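4.2 What counts as unpacked?

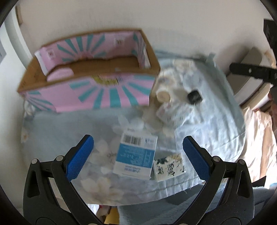
Figure 3. Contents of a parcel laid out on a bed, with the open carton behind them. Household 44.

Earlier work on parcels in the home tends to treat unpacking as an event with a clear end. Zhong, the coding scheme we inherited, marks a parcel as unpacked at the moment its flaps are open and at least one item is outside it. We doubt that this tells us much. Under that rule the parcel in Figure 3 is finished business. The carton is open and several small packages lie on the sheet in front of it and to its right. Yet there is still a sheet of paper tucked against the inside wall and a pink object in the bottom, and the plastic wrapping is spread over the same bed as the goods. A person who wanted to sleep there would not call the job done.

The second problem is one of surfaces. Zhong has codes for table, counter and floor, and puts everything else under "other." In our June visits, 90 of the 700 parcels we logged ended up in "other," and beds made up most of that group. Peng argued for a separate bed code on the grounds that a bed has a deadline built into it: whatever is put there must be moved by night. Qian was less sure, and we share some of that doubt. Several households told us they simply push the pile to one side, and our visits ended too early in the evening to check.

Third, the scheme asks coders to sort what comes out of a carton into "goods" and "packing." This sounds easy and was not. The small white box with ink-wash style flowers in Figure 3 could be either, depending on whether one cares about the box or what it may hold. Our two coders disagreed on decorated boxes more than on any other class of item. The pink carton with its teal stripes raises the same question on a larger scale. People in the Skondham households often kept printed cartons of this sort for storage, while those in Nilon mostly said they threw them out. We asked about this only once per home, on a Wednesday, and would not lean on the answers.

Trenar, the revised scheme used in the rest of this paper, therefore drops the single "unpacked" mark. It records separately whether the carton is open, whether anything remains inside, and whether wrapping still shares the surface with the items. We do not claim that these three marks capture tidiness. They can at least be read from one picture without guessing at what the person meant to do next, and we found no such comfort in the older rule.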